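Researcher, long-term missing people (part time)
Clestier News, Fetwood
Posted 2023-05-21

Clestier News is looking for a part-time researcher to join the desk that covers long-term missing people. The desk publishes a public list of people who have been missing for a year or longer, along with news reports when a case changes and longer articles when there is enough new material to justify one. You would work on the list first and on the reporting second.

Hours: 21 a week, over three or four days
Contract: fixed term, one year from August, may be extended
Place: Fetwood office, with up to half your hours at home once you are trained
Reports to: Aisling Buckley, desk editor
Pay: researcher grade two, paid monthly. The pay scale is in the application pack.

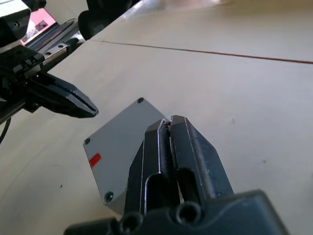
A grey box on a pale tabletop, with a black gripper in front of it.

About the list

The list has 3577 entries. Each has a name, an age when last seen, a place, a date, the source of each of those facts, and a note of whether the case is open, closed or unclear. So far 3015 of the entries have been checked against a second source. The rest have not, and some of them rest on one old newspaper paragraph or a notice that was never followed up. Checking those is the main task for the first six months.

The entries came to us in different ways. The oldest were taken from the Ó Dubhghaill cuttings collection, which is on paper and is arranged by the date of the newspaper, so one case may turn up in several boxes under slightly different spellings. Later ones came from police notices, inquest reports and families who wrote to us. We keep everything in a database called Collemano. It is old and slow to search but it keeps a full history of every change, and we have no plans to replace it this year. We will train you to use it.

What you will do

Check entries against police notices, court and inquest records, local papers and published registers, and record what you find and where.
Merge duplicate entries, after a second person has agreed that they are the same case.
Read old maps, land records and aerial photographs to work out what a place looked like when somebody was last seen there. Roads get renumbered and gravel pits get flooded. Lakes that are now in the middle of housing estates were often fields.
Answer letters and emails from readers who think they have information. Most of these need a short, polite reply. Anything that could matter to an open case goes to the police the same day, and we do not publish it before they have had it.
Write short news items, usually under 300 words, when a person is found or identified or when a case is reopened.
Help the reporters with background for longer articles. This can mean a week of telephone calls on a single name.
Take part in the Tuesday desk meeting, in person where possible.

You will sometimes speak to relatives. The desk editor makes the first contact in every case, and you would not be asked to ring a family cold. After that a researcher is often the person they deal with, and you may be in touch with the same people for months. Some will not want to talk to us and we leave them alone.

What we need from you

Experience of finding and checking records. This could be from a newsroom, a library, a law firm, a council office, an archive, family history work or something else. Tell us what you did and how you knew that you had the right answer.
Clear, plain writing.
The ability to say that a fact is not certain and to leave it that way in print.
Care with private information. You will see names and addresses that we do not publish.
A calm manner on the telephone.

It would help if you have used aerial or satellite images before, if you can read another language well enough to follow a newspaper report, or if you have sat through inquests and know how they run. You can get the job without any of these. You do not need a degree or a journalism qualification.

The work deals with death, and some of the records are distressing to read. New staff have a monthly meeting with an outside counsellor for the first year, paid for by us and held in working hours. You can carry on with it after that if you wish.

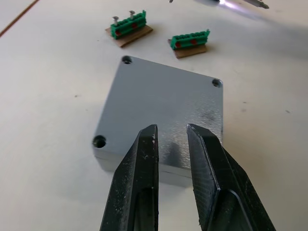 Grey metal box, seen from above.

Terms

Paid leave is 20 days a year for this post, plus public holidays. There is a pension after three months. We pay train or bus fares for any trip made for work, and mileage where there is no train or bus. Evening work is rare. When a case breaks outside your hours we may ask if you can help, but you can say no, and if you say yes you get the time back.

The office is on the first floor. There is a lift from the street door. The cuttings are kept on the same floor and the shelves go higher than most people can reach, but someone will bring boxes down for you. Please tell us if you would need anything else changed in order to do the job, or to come to the interview.

How to apply

Send us:
a CV of no more than two pages;
a letter of one page saying why you want this post and what you have done that is close to it;
a worked check. Choose any fact printed in a local newspaper more than ten years ago, on any subject, and show us in one page how you tried to confirm it. It does not matter if you could not. Please do not choose a missing person case for this.

Send them by email, as attachments, with "Researcher" in the subject line. The address is in the application pack, which you can get from the jobs page or ask for at reception. We read every application and reply to all of them, normally within three weeks of the closing date given in the pack.

Interviews will be held at the Fetwood office and last one hour. Aisling Buckley and one of the reporters will be on the panel. There is a short task on the day: we give you three records that may or may not concern the same man, and ask you to talk us through them. You can do this on paper or on screen. We pay travel costs for anyone invited.

We will ask for two references, and only from the person we offer the job to. The offer also depends on a basic criminal record check, which we arrange. A conviction does not rule you out.

If you want to talk about the post before you apply, ask for Aisling at the news desk on any weekday morning. She cannot discuss individual cases on that call. If you have information about a missing person, please contact the police first and then write to the desk separately from any application.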